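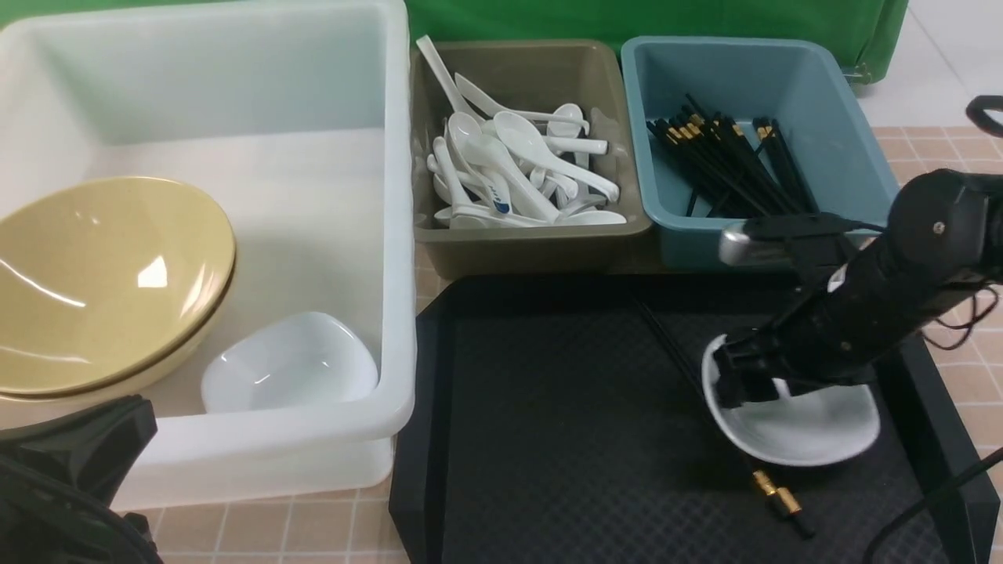 Clearing-up practice at the Zalier open day, with the spoons and chopsticks already in their own tubs at the back.

So I finally went! I've been walking past the Zalier building in Celtham for years (it's the one behind the tile warehouse, with the bike racks that are always full) and when the leaflet came through the door saying they were opening up for an afternoon, I put my name down that same evening. My sister thought I was mad to spend a day off looking at robots doing the washing-up. She came anyway, for the cake.

They weren't washing up, as it goes. What they're working on is the bit before that, when a tray comes back from a table in a canteen and everything on it has to go somewhere. Spoons with spoons, chopsticks with chopsticks, bowls and dishes in the big white bin. I did this job for two summers at the garden centre café and I can tell you it is dull, your sleeves get horrible, and you never, ever reach the end of it.

The woman showing us round the table was called Gunvor Hägglund and she was brilliant. She had clearly answered "will it smash the plates?" a lot of times already and still answered it nicely when I asked. Yes, sometimes, was the answer. They keep a tally on a whiteboard by the kettle: 2,859 trays cleared since December and 12 things broken, one of which was her own mug and had nothing to do with the robot.

What got me was how slow and careful it is. I was expecting something like those car factory films, all whizzing about. This is much more like watching my grandad do a jigsaw. You stand there staring at a little oval dish with black fingers clamped on its rim, and before long you're holding your breath along with a load of strangers. A small boy next to me kept whispering "go on, go on" and I was right there with him.

Chopsticks are the real pain, apparently. I asked about the single black one on the tray and Gunvor pulled a face. They're thin, they roll, they hide under things, and if you pinch one near the end the other end swings round and knocks something. Dishes she's quite relaxed about, because a rim gives you something to hold. She said the spoons were a nightmare to begin with and then one week they just weren't, and they're still arguing over which change fixed it.

There were two more tables. One was run by people from Rustad, who were folding tea towels (well, their machine was) and getting a decent corner-to-corner fold most of the time. I'd have liked longer there but it was three deep with schoolchildren. The other was a talk in the side room by a man from Zendau about safety, and I'm afraid I only lasted 5 minutes - the room was boiling and the slides were very small. Sorry, man from Zendau. My sister stayed for the whole lot and says the part about emergency stops was good.

I did ask Gunvor the awkward question, whether this puts people like nineteen-year-old me out of a summer job. She didn't wriggle. She said probably some of it, yes, and that the canteens they talk to mostly say they can't get anyone to stay on the tray station past a fortnight. I'm still not sure what I think. I hated that job, but I also bought my first car with it.

The visitor counter on the door said 1,278 when we left, which seems an awful lot for Celtham on a weekday, so perhaps it was counting everybody in and out. Parking was hopeless, by the way. If they do it again, get the bus to the library and walk down.

The cake was lemon and there was plenty of it. I've put my name on the list for the next one and I've been told, by my sister, that I'm driving.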